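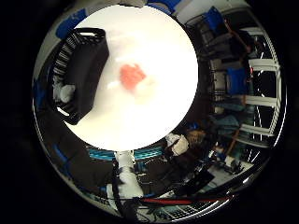 Grip Fault Technician (fixed term, 12 months)
Zervas workshop, Werport
Hours: full time, 9.30 start, one late shift a week

In March one of our sorting arms picked up a soft toy and declined to give it back. The software said the fingers were open. The fingers held a different view. It took the duty operator far too long to reach the stop button, which had been fitted, in a spirit of optimism, on the far side of the bench.

We have moved the button. We would now like to hire somebody to find out about the rest.

Zervas builds and tests arms for the Prosent returns line, where customers send back things that are mostly squashy. Our fault log stands at 453 entries. Around 200 of them say "didn't let go" and very little else, and one says only "again". Your first job will be to read the lot and work out which are the same fault in a different hat.

After that you will:

reproduce release faults on the bench, with plush toys and other soft goods
check finger joints, gears and cable runs, and keep a record of wear
sort out what the wrist camera makes of pale surfaces under strong light
write up each fault so that a tired person on the late shift can follow it
tell us to stop when we ought to stop, and be listened to

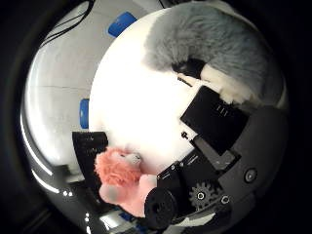

Soft toy work on the bench at Werport.

You will need some hands-on experience with machinery (arms, looms, vending machines, we are not proud) and a healthy suspicion of the word "intermittent". A qualification in electrical or mechanical maintenance would help. Programming is useful but we have people for that, and some of them are the reason for this advert.

The bench target is 600 picks between release faults by the end of the contract, and 3000 before anything is shipped to the Sikelport site. We are some distance from either.

No lone working with a powered arm, ever. This was always the rule and is now also a large sign.

To apply, send a CV and one page on something that broke and what you did about it. Please include the part where you were wrong. Shortlisted applicants will be invited to Werport for half a day at the bench — tea provided, long hair tied back, no dangling lanyards.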